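Student project report, January 24, 2020
Authors: Jolán Pintér, Kristof Michiels
Supervisor: Els Jansen

## 1. Purpose

The project measured how quickly cooking oil penetrates sealed and unsealed granite. Kitchen suppliers give differing advice on resealing, and the Virkow workshop asked for a simple test its staff could repeat. Speckled stone was chosen as the subject because stains are harder to detect on a mottled pattern than on a plain one.
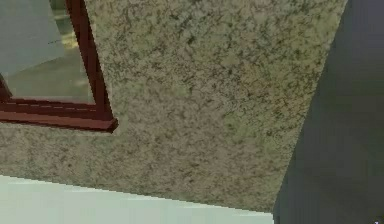 ## 2. Method

Offcuts were supplied by Prieto. Each was washed, dried at 110 °C and left to cool before weighing. One group received 2 coats of Tidden sealer, applied with a cloth – the other group was left untreated. Oil was placed on the upper face and wiped off after 15 minutes. A second series used a contact time of 300 minutes. Mass was recorded before and after each test.

## 3. Results

Unsealed pieces gained mass in both series. Sealed pieces showed no measurable gain in the short series and a small gain in the long one. Edges absorbed more than faces, so the cut sides were taped for the repeat run. Color change was judged by eye by Anouk Aerts, who did not know which pieces had been treated. Her ratings agreed with the mass data except on the darkest stone. 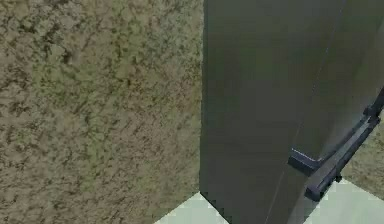
**Does a second coat of sealer make a difference?**

The data cannot settle this. All treated pieces received the same number of coats, and a single-coat group is planned for February.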